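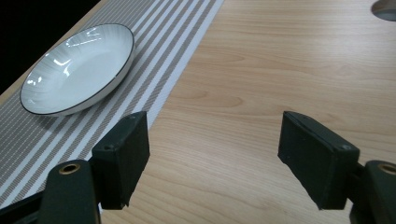

A striped runner laid across a light wooden tabletop.

Last updated: Tue 20 March

Ultside's street supper moves to August, and the tickets go on sale next week

117 shares | 30 comments

The Ultside street supper is moving to August this year, and I've had so many people ask me about it at the post office that I figured I'd better get everything down in one place.

The town put the news out yesterday afternoon in a notice so short I read it twice looking for the rest. The supper will leave its usual spot in early June and run on the third Saturday in August. It will still be on Mill Street, it will still start at six, and you will still have to bring your own plates. What's new is the ticket system, the route of the tables, and the price, so let's take those in order.

Tickets first. Up to now you paid at a card table by the bank on the night, and if you got there late you ate standing up (I have done this with a bowl of chili and a toddler on one arm, and I can't recommend it). This year everything goes through Hurkano, the booking site the movie theater already uses. You pick your seats from a map, you pay, and you get a code on your phone or a slip you can print out. For people who don't do that kind of thing online, the library desk will book seats for you during regular hours and take cash.

I asked at town hall whether anybody would be turned away without a code, and the answer was yes, if the seats are full. Last year 1,207 people sat down to eat, which was more than the street was set up for, and the fire department had a few words to say afterward about how narrow the gap had gotten near the hardware store. So there's now a cap. The exact number hasn't been settled, and I was told it depends on how the new layout measures up once they chalk it out in May.

The layout is the part I'm excited about! If you've been before, you know the tables ran in one long line from the bank down to the creek, and if your friends were at the other end you might as well have been eating in different towns. The plan now is to bend the line around the corner at Mill and Second, so the supper makes an L with the music at the elbow. Everybody gets to hear the band and there's shade on the Second Street side until pretty late. Hopefully there will also be fewer people trying to carry a hot casserole the length of three blocks.

Second Street businesses got letters about it two weeks ago. The shoe repair shop and the pharmacy will close at four that day, and the pharmacy says prescriptions can be picked up at the back door until seven. Parking on both streets ends at noon. If you live upstairs from one of the shops, you can get a pass to leave your car in the school lot overnight, and you should ask for it by the end of July.

Now the price. A seat is $17 for adults, up from $12. Kids under ten are free, same as always, but they need a booked seat so the numbers come out right. The town says the extra money goes to table rental, trash pickup and a second row of portable toilets, and having stood in last year's line I'm not going to argue with that last one. You can also reserve a whole table for eight, and that knocks a little off each seat, though the discount wasn't in the notice and the person I talked to on the phone had to go look it up and never called me back. I'll add it when I have it.

Food works pretty much as before. Your ticket covers the main dish, bread, corn and lemonade, and everything else is whatever you and your neighbors bring to share. Ahn, the bakery on Second, is doing the bread again, and they'll have ovens going from before sunup to get it all out in time. There will be rolls with sesame and plain ones, and they're trying a flat onion bread that I got a taste of on Friday. Go for the onion bread. The main dish is pulled chicken or a bean stew, and you have to choose when you book. No switching on the night, so talk to your kids about it first.

A few people have asked me about allergies. There will be labels on everything the town serves, and a separate serving table for food made without nuts. Shared dishes are on the honor system. If you bring something, write what's in it on a piece of masking tape and stick it on the lid.

So why August? There were two reasons in the notice. One was weather, and I don't think anyone who sat through last June's downpour will need that explained – I had gravy running down my sleeve. The other was Mirkstead. Our neighbors up the road hold their boat weekend at the start of June, and for a few years now the two have landed on top of each other, with the same band, the same tent company and a lot of the same people trying to be in both places. Mirkstead wasn't going to move, what with the river level, so we did. In return they're lending us their string lights, plus the long ladders to hang them.

Not everybody is pleased. The comments on the town's page were running hot by last night, mostly from families who go away in August and from teachers, who head back to their classrooms that same week. One woman wrote that she's had her birthday at the street supper for as long as it's been going and isn't about to change her birthday. I get it. June felt like the start of something, with school nearly out and the evenings long, and August is when I mostly want to lie on the kitchen floor with a fan. There's also the matter of the wasps. I brought up the wasps on the phone and was told they had been "noted."

On the other side, the farm stands are much happier. In early June there's hardly any local corn worth eating, and the corn we've been served up to now came in on a truck. By the third week of August it'll be picked that morning from just outside town, and there should be tomatoes and peaches too. The stand on the county road has already offered to bring melons, cut up and on ice, for whatever the town wants to pay. I could be talked into August on the melons alone.

If you want to help out, the town needs people for table setup starting at one and for cleanup from nine thirty until it's done. Setup people get a free seat. Cleanup people get a free seat and first go at the leftovers, and in my experience that's the better deal. You can put your name down at the library desk starting Monday, and teenagers are welcome if a parent signs for them. The band hasn't been confirmed yet. I'm told it's between the same group as last year and a brass outfit from Mirkstead, and if you've got strong feelings you know where town hall is.

Tickets open on Hurkano at nine in the morning a week from Thursday, with the library desk opening at ten. There's a limit of eight seats per booking. You can get your money back up to two weeks before the supper, and after that you can pass your seats to someone else by sending them the code. If it rains hard, the whole thing slides to Sunday at the same time and your ticket still counts. If it rains Sunday too, they'll move what they can into the school gym, and I've asked how many the gym holds and will put the answer up when I get it.

One more thing that came up after I'd already written most of this: dogs. They were allowed last year if they were on a leash, and the notice didn't mention them at all. Town hall says the rule hasn't changed, but they'd like dogs kept to the creek end, away from the serving tables. Mine ate most of a stranger's potato salad two summers ago, so we'll be down by the creek.

30 comments
Share this story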